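Cadwaladr kitchen opens its sink to everyone who hates a wet counter

I went along to the Cadwaladr test kitchen at the top of Erholm this week, and I have to say I came home and rearranged my own sink before I'd even taken my coat off. The kitchen reopened in August after a long spell of being painted and re-plumbed, and they've started a small run of open mornings on one subject per visit. Mine was dishes. Just dishes! Where you put them, how you stack them and what you do when there's no room left on the counter.

The whole morning was built around a rack that lives inside the sink, so the counter stays free for chopping, homework, the mail, whatever lands there. My grandmother did it this way and I'd always thought she was being fussy. The long white counter is the first thing that catches your eye in there, and it's so bright I was scared to put my coffee down on it.

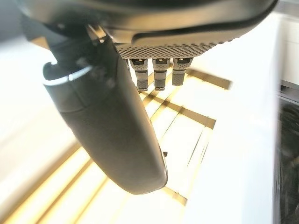
Huw Hopkin wanted to know what happens to the big pots if the rack is taking up the sink, and whether you end up lifting the whole thing out six times a day. Fair question, and it got a lot of nodding. Myfanwy Ellis, who was running the session, told him to wash the pots last. The rack comes out once, the pots go through, the rack goes back in. She also likes to leave part of the basin clear for rinsing, so you aren't pouring water all over plates you've already done. Huw said he'd try it for a week and report back – I'm holding him to that.

There were 12 of us there, and I think we'd all turned up with a grudge against something. One woman had brought photos of her draining board on her phone, which I loved. Myfanwy's other advice was mostly about plates. Stand them up, leave a slot between the deep ones, and don't mix bowls in with them unless you really have to, because a bowl will tip over onto its neighbor the minute you turn your back. Mugs can go on a towel. She was pretty firm about the mugs.

We got a bit sidetracked on whether you should dry by hand or let the air do it. The room was split, and loudly. I'm an air dryer, always have been, but the hand dryers had a point about cloudy glasses and I've dug out a linen towel to see if they're right.

If you'd like to go, the mornings start at 9:30 and last until the coffee runs out. A place costs $6, paid at the door, and you can bring a friend if you let them know ahead of time. The next one is on cupboards, with one after that on packing away kitchen things for a move. Parking is on the hill and it's steep, so wear proper shoes.

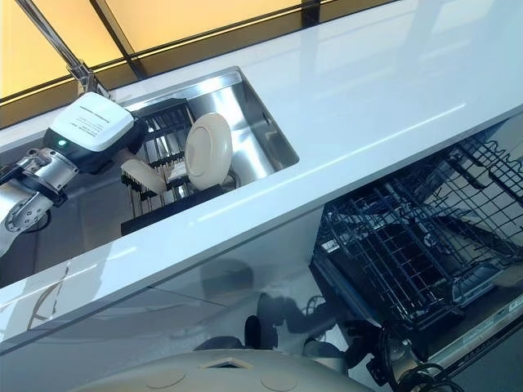 By Veronica Sima, Home and Kitchen

One more thing, as a few of you always ask: yes, they had a plate standing in the sink rack, a plain cream one, and yes, I went home wanting a whole set. I've got enough plates. I've got 30 of them, in four different patterns, and I'm told by my family that this is the real reason the counter is always full.

Bookings for the cupboard morning are open now at the Cadwaladr front desk. Ask for Myfanwy, or leave your name on the sheet by the door.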